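Evie Haworth
March 2025
Notes from the Prekier open day in Flosstead. Long thread, mostly about drawers.

1/ Background for anyone new here: I do integration work for small warehouses. I went to see whether two-arm tabletop systems are close enough to use for kitting. I paid my own way and have no business with Prekier.

2/ Format: a short talk, then 30 minutes at the demo tables, then open questions. They capped each session at 44 visitors. You could stand close enough to hear the joints, and I'd like to see that at more of these events.

3/ The talk covered their control software, Dunmore. It takes in camera views from the room and from the wrists and puts out arm motion at a fixed rate. They are on their second version. The first one planned the whole motion up front and then ran it blind. The new one keeps correcting on the way in.

4/ The task I spent the most time on was opening a drawer, putting an item in, and closing it again. Dull to watch. Also a good test, and one I'd ask any vendor to run.

5/ Why drawers are hard: the handle is a thin bar with a small gap behind it. The fingers have to arrive at the right angle. Once you have a grip, the drawer only wants to travel along one line, so any error in your pull direction turns into side load. A stiff arm will jam it or drag the whole cabinet.

6/ Arm at the upper handle, and the wrist view:

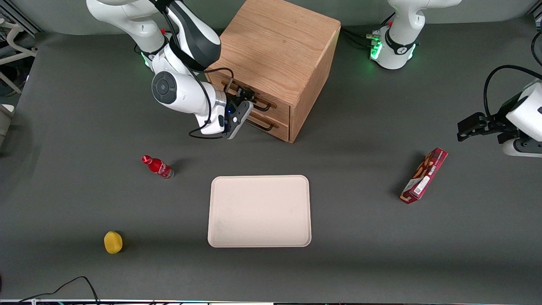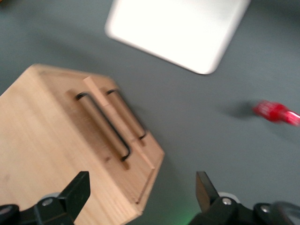 7/ I asked what happens when the first grasp misses. The engineer said the arm backs off a short distance, looks again, and retries up to 2 times before it stops and waits for a person. I think that limit is sensible. Endless retries are how you end up with broken handles.

8/ I also asked about force sensing. There is no separate sensor at the wrist. They estimate contact from motor current in the joints. That is cheaper and has fewer parts to fail, but friction in the gearing hides small forces. For a light drawer it may be good enough. For a sticky one I'd want to see data.

9/ Blur in the wrist view came up in the talk. Fast moves smear the picture, and exposure time is a tradeoff with room lighting. Their answer is to slow down near contact and lean on the fixed camera for the longer moves. Reasonable. It costs cycle time, and nobody had a cycle time figure they would let me write down.

10/ Someone behind me asked if the cabinet could be bolted down. Yes, but they prefer to leave it free in testing so that a bad pull shows up as movement. I agree with that choice. A fixed cabinet would hide a lot of sins.

11/ On teaching new tasks: a person guides the arms through the job, the system records it, and the recordings are used for training. Bever is their name for the recording tool. Setup for a new object set is done by the same staff who run the demos, so I can't say how it would go with a customer's own people.

12/ I asked to try Bever myself. They let me have a short turn. The guide handles are lighter than I expected and there is a small lag, which you stop noticing after a few moves. My elbow was tired by the end. Anyone planning full shifts of this should think about a chair with arm support.

13/ Things I did not get a clear answer on:
Handles of other shapes, especially round knobs and cut-outs.
What happens when a drawer is already partly open.
How often the cameras need to be recalibrated after someone bumps the table.

14/ The last of those matters most to me. On our sites, tables get bumped all day. If each bump means a call to support, the math stops working. They said they'd send me the calibration procedure. I'll post what I can from it.

15/ Safety setup: stop button within reach of the operator, reduced speed during open sessions, tape on the floor for visitors. No light curtain. Fine for a staffed demo, and I would not copy it for a line.

16/ Would I buy one now? No. Would I put one on a bench in the back and give it the slow, awkward kitting jobs for a few months? Probably, if the lease terms are decent. I've asked for a quote.

17/ Practical note if you're going to the next one: parking in Flosstead is on the far side of the building and the sign for the entrance is easy to miss. Go in by the loading dock side and ask at the desk. Bring your own handle samples. I didn't, and I regret it.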